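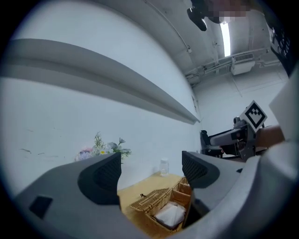 Print this page | E-mail this page

Ticket: Hard water between regenerations, salt level not dropping
Unit: Endodlow Teritz metered softener, single tank, separate brine tank
Bypass: Bollero, push-pull type
Location: Lu, basement utility room
Status: Closed
Opened by: Sebastián Painemal

Problem as reported (June)

Scale on faucets and kettle after a long stretch with none. Test strip at the kitchen cold tap reads hard. Raw water at the outside spigot, which is plumbed ahead of the softener, tests at 21 grains per gallon. Salt in the brine tank has stayed at the same mark on the wall of the tank through several regenerations. Display shows normal time of day and a normal countdown. No error code.

Settings at start

Hardness: 21
Regeneration: metered, delayed to night
Total gallons on counter: nearly 4000
Salt: pellets, above the water line

Step 1. Confirm meter

Opened the laundry sink and watched the display. Flow indicator blinks and the remaining-gallons figure goes down. Closed the sink, indicator stops. Meter and turbine cable are OK. Did not pull the turbine.

Step 2. Check for salt bridge

Pushed a broom handle down through the salt in several spots. It goes to the grid plate with no hollow layer. No bridge. There is a little mush at the bottom, not enough to block the brine well.

Step 3. Manual regeneration, observed

Started a manual cycle at 7:40 in the evening. Backwash ran and drained clear. At the start of brine draw, marked the water level in the brine well with tape. After 23 minutes the level had not moved. Lifted the brine line off at the valve and put a finger over the fitting: no suction. Advanced to refill, and water did come back down the line, so the line itself is open. That leaves the injector, its screen, or a restriction in the drain line. Drain line was running full into the standpipe during backwash, so the drain was set aside for now.

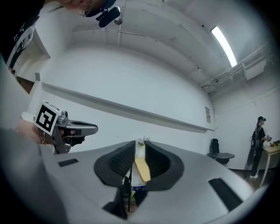
Step 4. Injector. Put the Bollero in bypass, ran a short manual cycle to drop the pressure, and unplugged the transformer. The injector cap on the Teritz is on the side facing the wall. It is held by two screws, and the only marking that tells you which injector size is fitted is a small sticker set back inside the housing. It sits about as awkwardly as the blue-and-white labeled piece down in the dark gap of the gray shell in the picture, below the tan pad, and it took a pocket mirror and a flashlight to read. The sticker matched the size listed in the manual for this tank. The screen was packed with fine rust-colored grit. The nozzle had one larger flake across the hole. Rinsed both, cleared the nozzle with a wooden toothpick (no wire, it scores the plastic), greased the o-rings with silicone, reassembled.

Step 5. Repeat manual regeneration

Brine level began to fall within the first few minutes of draw and reached the air check before slow rinse. Refill stopped at the float setting. Strong suction at the fitting.

Step 6. Retest

Next morning, kitchen cold tap: soft in the first sample, slightly hard in the second after running the tap longer. Took a sample directly at the softener outlet and got zero. Hardness is therefore entering downstream of the resin tank. The remaining path is through the bypass.

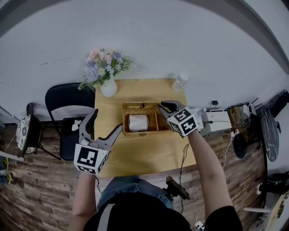 Light wooden table with a divided wicker basket and a hand-held gripper on either hand; the white roll is in the left compartment.

Step 7. Bypass

Shut off the house supply and pulled the stem out of the Bollero. One of the inner o-rings had a flat spot and a nick, enough to let raw water cross from inlet to outlet in the service position. Replaced all the stem o-rings from the kit, silicone grease only. Petroleum jelly swells this rubber and will seize the stem. Opened supply slowly, purged air at the laundry sink.

Step 8. Final check

Kitchen cold tap, first sample: soft
Kitchen cold tap, after long run: soft
Softener outlet: soft
Retested after 300 gallons on the counter: soft at all points. Salt has dropped below the old mark.

Cause: blocked injector and screen, plus a leaking bypass o-ring. The second fault was masked by the first.

Follow-up: sediment filter to go in ahead of the softener. Clean the injector screen again when the cartridge is changed.

Comments

kestrel_h
Same grit in mine after the utility flushed the mains. Did you add resin cleaner?

S. Painemal
One dose, after Step 8. The water in the brine well ran orange at first, then clear.

Dov R.
Which way does the injector nozzle face? My manual shows it both ways.

S. Painemal
Small hole toward the screen on this valve. Check it as you take it out.

basement_pete
I had hard water at the tap with a good reading at the outlet and replaced the resin before looking at the bypass. Wish I had found this page first.

Print this page | E-mail this page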